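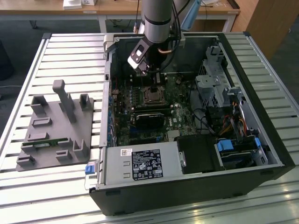
Brelgate 塔式准系统 拆检整机(带主板、处理器、电源)

货号 1455
页面更新 2021-03-26
状态:有货,数量看库存栏,拍之前不用问在不在

先说清楚卖的是什么。塔式机箱一台,黑色外壳,内壁银灰。主板装好,处理器在座上,电源在位,硬盘架在位,扩展槽挡片蓝色那种。不含散热器。不含内存。不含硬盘。不含系统。不含显示器键鼠。每个月都有人收到货问散热器在哪,所以写最前面,请看完再拍。

两种配法

A 款,全配:机箱+主板+处理器+电源+硬盘架+两只蓝色硬盘卡扣+侧板。
B 款,820 元:机箱+主板+硬盘架+侧板。没有处理器,没有电源,卡扣也不带。
A 款价格看下单页,跟着处理器型号走,这里不写死。

B 款适合手上有料的。自己有电源有 U,就差一块板子一个壳,那就拿 B。手上什么都没有的拿 A,别为了省钱拿 B 再回来一样一样补,运费都补进去了。

外观

二手。外壳有使用痕迹,侧板边角掉漆常见,铁皮轻微压痕常见,不影响合盖。内部清过灰。螺丝孔有滑牙的会在标签上写,标签贴在箱底。发货随机,不挑成色,不接受“发个漂亮点的”备注。备注了也看不到,打包和客服不在一个地方。

A 款电源是原配位置的金属盒子,银色,横在机箱下部。线材橙、黄、黑几种颜色,扎成一把走硬盘架旁边。有人嫌线乱,嫌乱自己理,扎带配件区有。

硬盘架灰色金属,侧面带孔,带卡子,比主板高出一截,插长卡之前量一下自己的卡。每次都说量,每次都有人不量。

主板

绿色板。处理器座是金属框加压杆的结构,压杆掀开、框翻起来,才能取放处理器。动作轻一点,压杆到位有阻力,正常的,别怕也别硬掰。掰歪了不退。

座子周围请不要用棉签来回擦。棉絮挂在边上很难弄下来。要清就用气吹,吹不掉用软毛的小刷子,顺着一个方向带。硅脂只擦处理器顶盖那一面,擦的时候框子压好,别让脏东西掉到下面去。

擦顶盖步骤

一,断电,拔线,按几下开机键放电。
二,机箱放倒,侧板朝上拆掉。
三,不织布沾一点清洁剂,不要滴,是沾。
四,从外往里擦,换干净的一面在擦。
五,晾干再上新硅脂。

硅脂推荐 Ranjbar 的灰管,店里有,单卖。用量看个人习惯,一粒豆子那么多够了。涂成蛋糕的见过,溢到框子边上,清了半天。

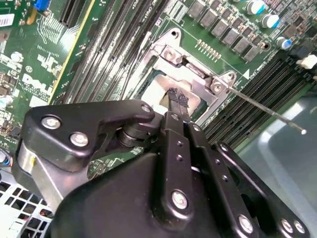 散热器自己配的话,先看孔位。这个平台不是所有通用扣具都能上,买之前把散热器的安装说明翻出来对一下底座孔距。拿不准就选 Zunetti 的塔式配套款,店里测过能装,螺丝直接拧,不用换背板。下压式的也能装,矮一点,合侧板更宽松。

没装散热器不要通电。不要“就亮一下看看”。处理器升温很快,烧了算自己的。测试台上我们都是装好散热再点亮,你们也一样。

内存

槽是黑色的长条槽,两头卡扣掰开,缺口对上,垂直往下压,听到咔一声。两头都要响。只响一头就拔出来重来。插的时候手指按在条子两端,不要按芯片。

支持什么内存写在随机标签上,按标签买。服务器条和台式条不是一回事,外形像,混着买的退货我们不承担运费。插槽优先级看板子上印的字,先插靠前的一组。不认内存先做这几件:换槽,单条试,擦金手指,清一次 BIOS 设置。都做过还不认,再来找客服,带上标签照片。

内存和散热器的安装顺序,建议先内存。塔式散热器装上以后靠边的槽会被挡,手伸不进去,到时候又要拆,拆了又要重新涂硅脂。

硬盘

卡扣式,蓝色塑料,夹住硬盘两边推进去就行,不用螺丝。推不动看看是不是反了。A 款带 2 只,装更多硬盘自己加购卡扣,配件区有同款,黑色蓝色随机。数据线不含,供电口从电源那把线里找。

固态盘要转接架,也在配件区。拿双面胶粘在箱底的,行吧,能用,搬的时候掉了别说是我们没固定。

扩展卡

原机带的卡不拆,有什么卡就随什么卡发,不保证型号,不保证好用,不算在价格里。不想要自己拔。蓝色挡片可以一片片取下来,取的时候先松后面的压条。取下来的留着,空槽不盖挡片会进灰,风也乱。

到货检查

先拍箱子六面,再开。泡沫拿掉以后晃一下听有没有东西滚,有螺丝滚就先找出来,别通电。侧板打开看这几样:电源线插头有没有松,硬盘架卡没卡住,压杆有没有压好,扩展卡有没有翘。
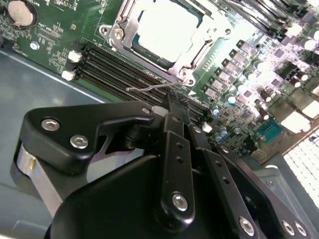 有松动自己按回去就行,路上颠的,不算故障。压杆没到位的,先看处理器有没有移位,角上的小三角要对上座子的标记,对上了再压。对不上不要压,拍照给客服等回复。座子上有针脚弯了,签收当天说,第二天说就说不清了。

侧板卡扣断一个不影响使用,不补发,断两个以上补侧板。箱子外面瘪了里面没事的,不赔,也请不要写差评里说“暴力快递”,快递不是我们开的。

工作台另售

很多人问拆机用的台面,顺便挂这里。Grevel 铝型材台面,浅灰色,一条一条型材并排拼的,中间有细槽。放机箱稳,小螺丝会滚到槽里,用镊子夹或者磁棒都行(铝不吸磁,螺丝吸)。怕刮就垫一张硅胶垫。台面没有接地端子,要防静电的自己配腕带,夹在机箱金属上。

台面按尺寸裁,裁了不退。腿另算。含腿的走物流,不走快递,自提点取货,送货上门加钱。颜色只有一种,不要问黑的,黑的 11 月以后再看有没有。

常用工具

十字螺丝刀,中号小号各一把,带磁的。
气吹。
软毛刷,毛别太硬。
不织布,不掉毛的那种。
镊子,弯头。
放螺丝的盒子,带格子最好,没有就用鸡蛋盒。
手机,拆之前拍线的走向,拆完照着按装。

电动螺丝刀可以用,扭力打到最小。主板固定螺丝不要用电动的最后收紧,手拧。

发货

现货大约 3 个工作日出库,要拼箱的晚一点。台面和机箱分开发,两个单号。偏远地区运费另算,下单页会自动跳,跳出来多少就是多少。要发票下单时填,后补很慢。工厂、学校批量拿的走批量入口,那边有统一的标签清单,可以指定同一批次的板子,零售不行。

包装:泡沫+外箱,侧板和机身合好发,内部塞气泡柱,收到记得取出来!不取出来通电的,有过,塑料味很大。

质保

A 款主板、电源三个月。处理器三个月,针脚和座子人为损坏除外。
B 款主板三个月,其余不保。
拆封后自己换过处理器的,座子不保。
卡扣、挡片、线材属于易损,不保。
进水、摔、改电源线序、刷坏 BIOS,不保。

送修寄回运费各付一半程。寄回不要只套个袋子,用原来的箱子,原来的泡沫。箱子扔了的自己找一个大点的,四周塞满。散热器寄回前拆掉,塔式散热器带着寄会把板子坠弯。内存硬盘也拔掉,丢了说不清。

常见问题

能当台式机用吗?能。声音比普通台式大一点,风扇转速看你配什么。

能装什么系统?自己查标签上的平台,客服不提供系统,也不远程装。

显示输出有没有?看批次,有的板载,有的没有。没有的要加显卡,供电够不够自己算。

开机没反应?电源后面的开关先看,很多就是这个。然后看前面板线,再看内存。

开机滴滴叫?多半内存。重插。

时间不对、设置存不住?换纽扣电池,板子上的电池不保证有电,自己备一颗。

能不能只买主板?不单卖。机箱堆着没地方放。

能不能把散热器一起配好发?不行,装好散热路上容易坏座子。Zunetti 那款可以同一单拍,放在配件袋里一起走。

能少点吗?不能。批量走批量入口。

配件区链接在页面底部菜单,货号前面带 P 的都是。客服晚上回得慢,留言排队,不要连发,连发会排到后面去。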